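4.2 Checking cable slack after a move

I do this every time I shift the Drurnow cell, even by an inch.

1. Hit stop and wait 30 seconds.
2. Walk both arms by hand to their far corners (slowly!) and watch the wrist cables.
3. Re-clip anything that pulls tight.

Caution: don't tape cables to the mat.
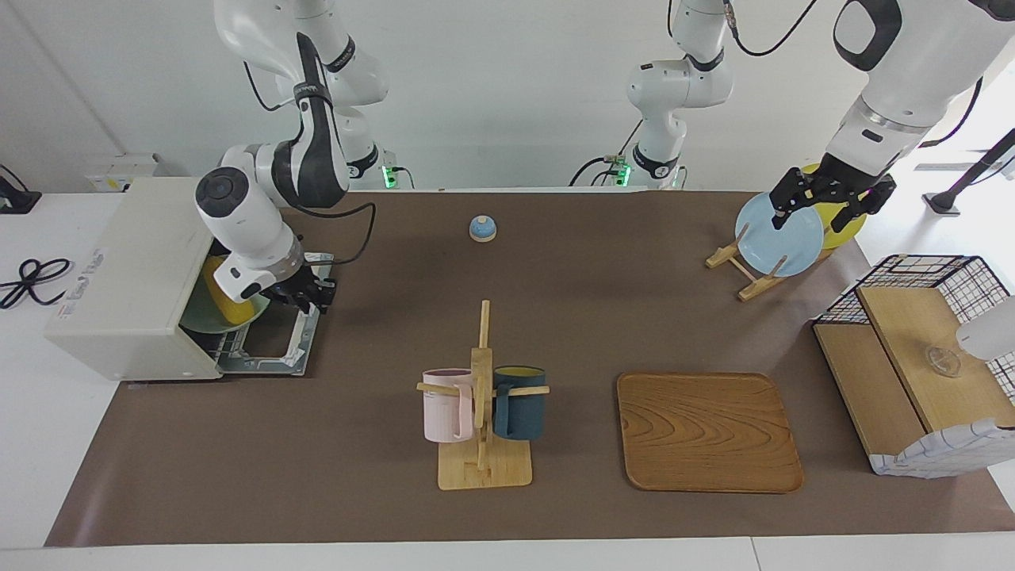 Slack matters most at low reaches, so I test with the dish job. With the right gripper down over the rack and the left one on the blue plate's rim, I want a loose loop at the right wrist, like the one running back across the mat.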